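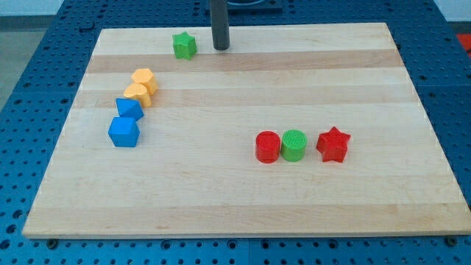

On Tuesday, March 24, 2020, the Cenham Energy Agency opened its online training program for workers in the district heating sector. The program was prepared with the Terngate Institute for Energy Skills and covers network safety, metering and heat pump maintenance. A total of 211 technicians from 33 utilities have registered – over 800 applications were received in January. A second round of courses, to be run with the Mumarau regional office, will be announced on the Agency's website.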